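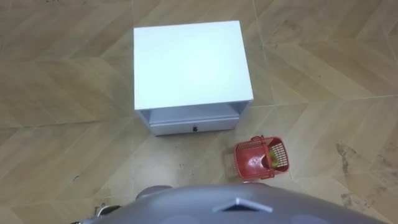
Wood-effect floor tile with a small white cabinet.

Visit report: Wurketti open day, Branonberg

Wurketti writes material and lighting tools for offline renderers. The open day in January covered two topics, the Provby shader compiler and the scan room. I went mainly for the first.

Provby takes a node graph and emits code for 2 back ends. The demo scene was a tiled floor under a single area light, with separate roughness maps for tile and grout. At 500 samples per pixel the grout still showed noise at grazing angles. The presenter put this down to the roughness map being filtered as color data. Switching the input to linear cleared most of it. The stock graph has 161 nodes, and the compiler folds constants before it writes anything out. I asked whether it also merges duplicate texture reads. It does, but only inside a single group.

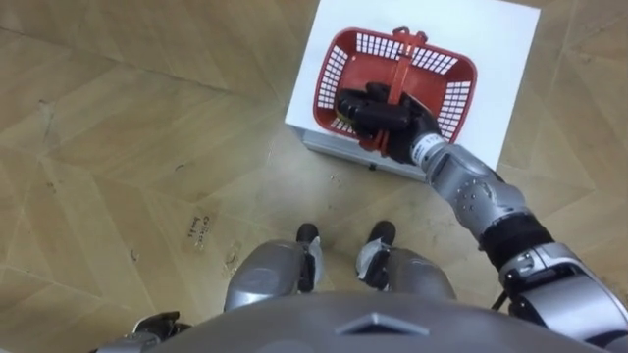
Scan room

Lawal, the in-house scanning package, solves for base color and roughness from photos taken with crossed and parallel polarizers. Glossy plastic is the hard case. Highlights clip, and the solver then reads the clipped area as a lighter base color. The current build masks clipped pixels and fills them from neighboring views.

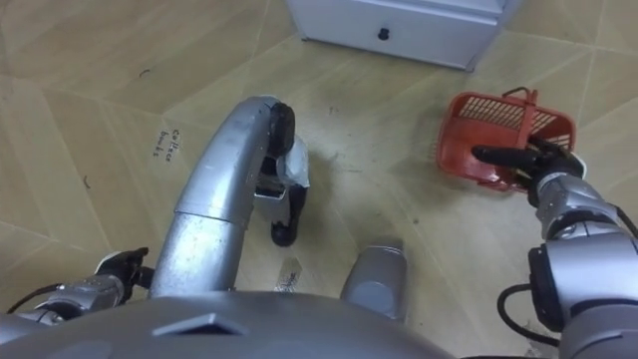
The mask is saved as its own channel, so it can be edited by hand before the solve is run again. Normals are exported in tangent space only. Object space is planned, with no release given.

The question session started at 2 p.m. and dealt mostly with licensing. Render nodes do not need a seat, but the compiler does, including when it is called from a script. Displacement is not supported in either back end yet.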